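Kitchens & Baths > Floors > cork under cabinets or up to cabinets?

gruseo_girl
Ripping out the old vinyl next month. Going with cork, the Berisha click planks. Installer wants to run it wall to wall and set the base cabinets on top. My brother in law says never. Who's right? Kitchen is small, galley, dishwasher at the far end.

tilehead74
Brother in law. Floating floor has to float. Put a loaded cabinet on it and you pin it down, then it buckles by the door. Up to the cabinets, leave your gap, cover with toe kick. Done.

marnie_k
Depends. Mine's glue down and it goes under everything, no problems. But click? no. Agree with tilehead on that one.

olddoglarry
Disagree with both of you. Had click cork under cabinets 5 years in the last house and it never moved. People repeat this stuff because its printed on the box.

tilehead74
It's printed on the box because they won't pay your claim otherwise. Read the warranty, page with the tiny type.

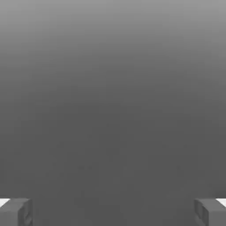 Clasetlow, November 18, 2002

gruseo_girl
OK back with numbers. Store here in town quoted $615 for the cork, underlayment not included. Underlayment another $100. Is that nuts? Also they said if I stop at the cabinets the dishwasher will be trapped lower than the floor and I'll never get it out. Nobody mentioned that before!!

marnie_k
Run it under the dishwasher. Just not the cabinets. Appliances are fine, they're on legs you can adjust. Check the height under the counter first tho.

olddoglarry
Price sounds ok to me. I paid more in April for worse. Skip their underlayment, Gurar sells a roll for less, same thing.

tilehead74
Not the same thing. Gurar stuff is foam, too squishy for click joints. Some cork planks have a pad already on the back. Ask before you buy any.

gruseo_girl
Checked, pad is already on it. So thats $100 saved. Going up to the cabinets, under dishwasher and fridge. Installer is grumpy about it. Do I seal the seams by the sink or not?

marnie_k
Yes. Two coats, whole floor, not just the sink. Let it dry overnite between.

olddoglarry
One coat is plenty.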